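Handgreifer aus dem Bausatz: Finger schließen, aber die Dose rutscht weg

Gobnait Mac Suibhne

Guten Tag in die Runde, Deutsch ist nicht meine Muttersprache, bitte entschuldigen Sie Fehler. In unserer Gemeinschaftswerkstatt bauen wir seit September an 2 Handgreifern mit Kamera, nach dem Plan von Korari. Mit den Griffen und den Kameras bin ich zufrieden. Schwierig ist die Plastikdose mit Deckel: Sie soll vom Tisch in den Drahtkorb, aber sie dreht sich zwischen den Fingern, sobald ich sie hebe.

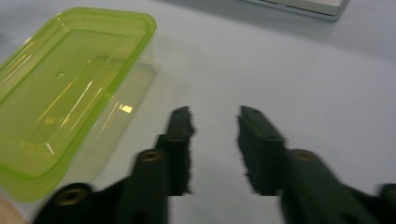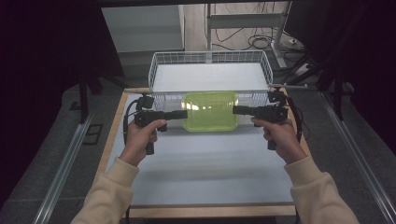 Die Backen habe ich schon einmal neu gedruckt, mit feineren Zähnen. Es wurde nicht besser. Leer wiegt die Dose 35 Gramm, das Gewicht kann also nicht das Problem sein — oder doch? Ich möchte keine stärkere Feder einbauen, denn nach einer Stunde tut mir sonst der Daumen weh.

Nuala Ó Súilleabháin

Zähne helfen bei glattem Kunststoff wenig, sie berühren nur an ein paar Punkten. Kleben Sie weiches Silikonband darauf, 2 mm genügen. Und fassen Sie die Dose tiefer an, unter dem Rand des Deckels. Prüfen Sie auch, ob die Backen parallel schließen. Bei mir hatte ein Gelenk Spiel, ich habe eine dünne Scheibe untergelegt.

Mulcahy

einfach Gummihandschuh drüberziehen, fertig

Kommentare

Movadwood: Silikonband hält bei mir nur, wenn ich vorher mit Alkohol reinige.

Gobnait Mac Suibhne: Danke, das Band ist bestellt und kommt am Freitag. Ein Gelenk hat wirklich Spiel.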